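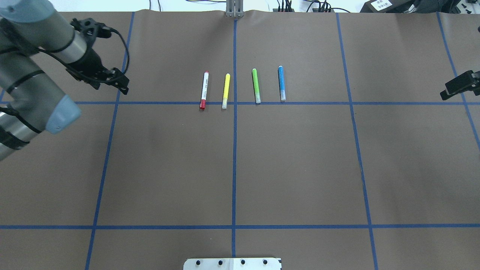
Tasinach Workroom - notes from the Monday meeting

We started at 4, or close enough to it, in the small room next to the kitchenette. I took the notes again, so if something you said came out sounding better or worse than you remember, blame me and send a correction before the next one. Everyone who said they'd come did come, plus the two from the Judik side who had only planned to drop off a key and ended up staying for the whole thing (thank you, and sorry about the chairs).

Last month's notes were fine apart from one thing. I had written that the shelf by the door was going to be moved, and it was only going to be looked at. It has been looked at. It's staying.

Paper and tape on the long table

Most of the meeting went on this, as I think we all knew it would. We've had brown paper on the long table since July and people seem to like it a lot. It hides the old scratches, you can jot a note on it if you have to, and when it gets too grubby you peel it off and start over. The complaint was that it creeps toward whoever is leaning on it. We agreed to pull it tight before taping and to have two people do it, one at each end. I tried it by myself once and I can report that it takes forever and looks like a bad gift wrap job!

The blue tape squares are staying too. There was a push to go to smaller squares, and I was one of the people pushing, but the big ones won. They're easier to lay out and there's room in each one to put things down without everything touching the lines. The tape itself was a longer talk than I expected. One of us would like a thinner tape, one of us would like any color but blue, and the rest of us pointed out that blue is what's in the drawer and it shows up nicely on the brown. Blue it is, at least until the drawer is empty. 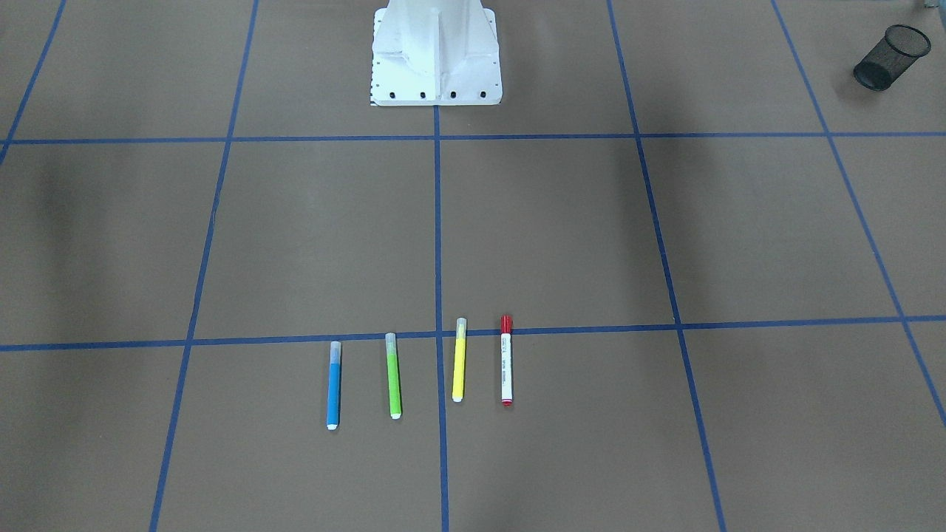
Do the lines have to be taped again every time the paper gets changed?

They do, all of them, and the long center line goes down first so the others can be measured from it.

I'll write the order of the strips on a card and tape it inside the cabinet door. The Judik people asked for a copy and I said sure.

Markers

The nice bright colors are the ones everybody reaches for, and they're also the ones that go missing, so we had a good grumble about that. From now on the red, yellow, green and blue belong to the long table and stay there. If you need a marker for a box label or a birthday card, there's a whole coffee can of them in the cabinet. Please don't take the good ones "just for a second." I've done it myself and I know how long a second is.

We also settled how they get laid out before a session. Side by side in a row, all pointing the same way, with enough space between them that you can pick one up without rolling its neighbor. Somebody asked if the order of colors matters. I said I like red first and then yellow, and that got a laugh, but it did go to a vote and the answer was that the order is up to whoever sets up.

Caps on at all times when they're lying there, please. A dried-out green is no use to anyone, and we had one of those last month.
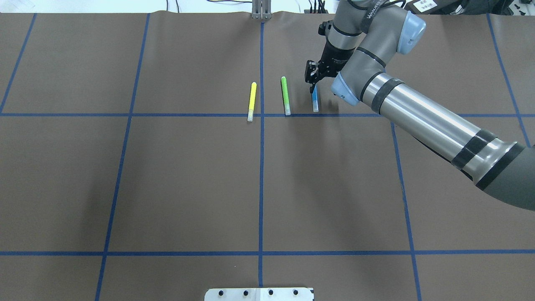 Ordering

I'm placing an order with Deltar this week. So far the list is 2 rolls of the brown paper at 200 feet each, more blue tape, and 4 packs of markers. The Kumarasinghe store on the corner is cheaper for tape but they keep running out, so I'll stop in there first and add the tape to the Deltar order only if the hook is bare again. If you want something added, tell me before I leave on Wednesday - I'm not doing a second order like last time.

Putting things away

We didn't have much left in us by this point, but it did get talked through. When you finish at the long table the markers go back in a cup, and the cup stays on the table.

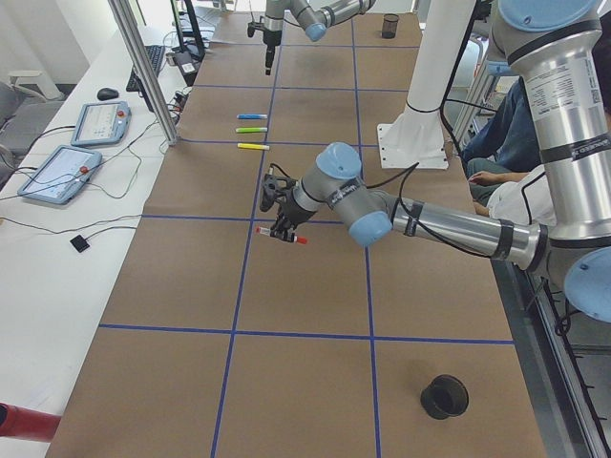
It does not go on the windowsill, where it gets knocked over every time the blinds come down. Scraps of tape go in the trash and not in little balls along the edge of the table (you know who you are, and one of them is me). If a strip of the grid has lifted, press it back down, and if it won't stick, leave a note on the card so the next person brings the roll.

Anything else

The kitchenette tap still drips. The Judik side has a wrench that might fit and will bring it over.

We finished a little before six. Next meeting is the same day and time next month, and I'm bringing the cookies.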